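Singen in der Wohnung: Hinweise für das häusliche Üben

Die Gesangsabteilung der Musikschule Gestano gibt die folgenden Hinweise an alle Schülerinnen und Schüler aus, die zwischen den Unterrichtsstunden zu Hause üben. Stand: 20. August 2024.

Raum und Zeiten
Geübt wird vorzugsweise in einem Zimmer mit Teppich, Vorhängen und gefüllten Regalen. Badezimmer und Treppenhaus schmeicheln der Stimme und verleiten zu falscher Einschätzung der Lautstärke. Die Raumtemperatur sollte bei 21 Grad liegen. Die Ruhezeiten der jeweiligen Hausordnung sind einzuhalten. Eine Absprache mit den Nachbarn vor Beginn des Schuljahres im September hat sich bewährt. 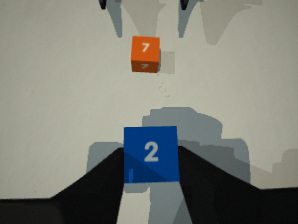

Für das Einsingen sind 18 Minuten vorzusehen. Begonnen wird mit Summen in mittlerer Lage, danach folgen Lippenflattern und Tonleitern auf offenen Vokalen. Jüngeren Kindern fällt die Reihenfolge leichter, wenn jede Übung eine Nummer erhält; ein blauer Würfel mit einer weißen 2 kann etwa für das Lippenflattern stehen, ein orangefarbener mit einer weißen 7 für eine Übung nach freier Wahl. Anspruchsvolle Passagen werden erst im Anschluss geprobt, zunächst in halber Lautstärke.

Getränke
Ein Glas mit 200 ml stillem Wasser in Zimmertemperatur soll griffbereit stehen. Von Milchgetränken unmittelbar vor dem Üben wird abgeraten.

Mikrofon und Zubehör
Der abnehmbare Korb eines Gesangsmikrofons wird mit lauwarmem Wasser und einem Tropfen Spülmittel gereinigt und erst nach vollständigem Trocknen wieder aufgeschraubt. Die Kapsel selbst darf nicht feucht werden. Kabel sind locker in Schlaufen zu legen und nicht um den Ellbogen zu wickeln. Notenblätter gehören in eine Mappe mit matten Hüllen, da glänzende Folie unter der Leselampe blendet.

Rückfragen beantworten Femke Stevens (Gesang) und Ziad Sleiman (Tontechnik) während der Sprechzeiten des Sekretariats.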